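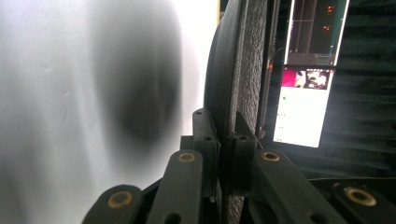

Izzati Hutapea writes that the 200 mm disc stays put on glazed tile with the coarse face down, but picks up lint in the first week and needs a rinse before it grips again.

Tusa Round Support Disc, black
Item no. 1515

Flat disc for use under planters, small appliances and floor stands. One broad face has a coarse, speckled texture. The rim is smooth.

Specifications
Diameter: 200 mm
Weight: 276 g
Color: black with gray fleck
Sold by: each

Placement
Sweep the floor before setting the disc down. Center the load. Do not stack discs under a stand with casters. On waxed or oiled wood, lift the disc and wipe underneath once a month.

Cleaning
Warm water and dish soap. Dry flat. Solvent cleaners will dull the fleck.

Ordering
Ships flat in a paper sleeve. Cartons are listed separately under item no. 939. Fleck density varies between batches, so order matching discs together. Returns are accepted unused, in the sleeve.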